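Guides > Desktop PCs > Memory

How to Add RAM to an Old Desktop

4 min read

New memory is my favorite upgrade for an aging desktop! My own tower used to crawl through August photo sorting, and a bigger pair of sticks gave it a whole second life. Set aside 28 minutes for your first try.

1. Look up your board in its manual. Note the memory type (DDR3 and DDR4 won't swap) and the most it can take.
2. Shut down, flip the switch on the power supply and pull the cord. Hold the power button for 9 seconds.
3. Lay the tower on its side and take off the side panel. Touch bare metal on the case before you reach in. 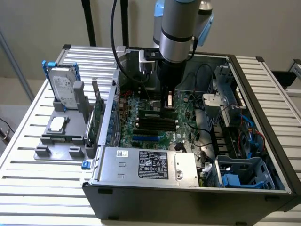
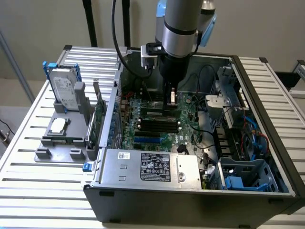 Posted by Otatau

4. Open the clips at the end of the slot. Some boards only have a clip on one end, so don't force the other!
5. Line up the notch in the stick with the ridge in the slot. If it doesn't match, turn the stick around.
6. Press down evenly on both ends until the clips snap in. It takes more push than you'd think.
7. Using two sticks? Check the manual for which slots to pair (often the second and fourth from the processor).

Plug everything back in and open your system info page. If the total looks low, power down, unplug and reseat each stick. Then go open far too many browser tabs, you've earned it!

Related guides
Cleaning Dusty Case Fans
Picking a Solid State Drive
What Those Startup Beeps Mean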